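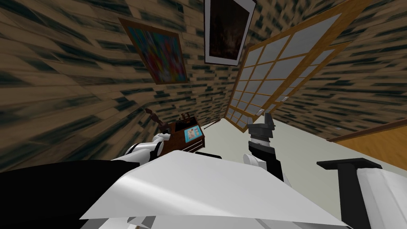
Session 2: Pockets, and who was allowed them

These notes go with the second session of the Dress and Daily Life course. Read them before you come, or on the bus, or during the first ten minutes while I find the right cable.

What we mean by a pocket

For our purposes a pocket is a bag that travels with the clothes. It may be sewn in, tied on or hidden in a seam. The decorative slit on the front of a modern jacket, stitched shut and leading nowhere, does not count, although we will come back to it in some bitterness.

Tied pockets

In the eighteenth century women in Britain commonly wore pockets as separate items, singly or in pairs, on a tape round the waist and under the skirts. You reached them through openings in the side seams. They were roomy. Surviving ones are often made from scraps of older fabric, patched and repatched, and some are beautifully embroidered, a lot of work for a thing hardly anyone saw.

Men's coats and breeches had theirs sewn in. Keep this difference in mind when you read Khalil Qaisi's chapter, particularly his section on theft. A thief could cut the tape and leave with the lot.

The slimming down

Towards 1800 fashionable gowns became narrow and high-waisted, and a full pocket underneath made the wearer look as if she were smuggling a loaf. Small handbags, called reticules, came in. Tied pockets did not vanish, whatever the older textbooks say. Plenty of women carried on wearing them for decades, fashion plates being about as good a guide to ordinary wardrobes then as magazines are now.

The Salameh survey

Jad Zoubi's study of the Salameh clothing collection looked at 1373 garments and found usable pockets in 581 of them. Please don't quote this as a figure for clothing in general. The collection leans heavily towards evening wear, and people who are handed drinks all night have less need to carry a sandwich. His test for "usable" is on page 12 and is stricter than mine.

For next time

Read the Qaisi chapter as far as the trial records. Bring one garment of your own with a pocket you dislike, and be ready to say what is wrong with it: depth, angle, placing, cloth. Clean, please.

We are in the Bornadden room again - the one with the radiator. Late essays go in the tray outside my door and not under it.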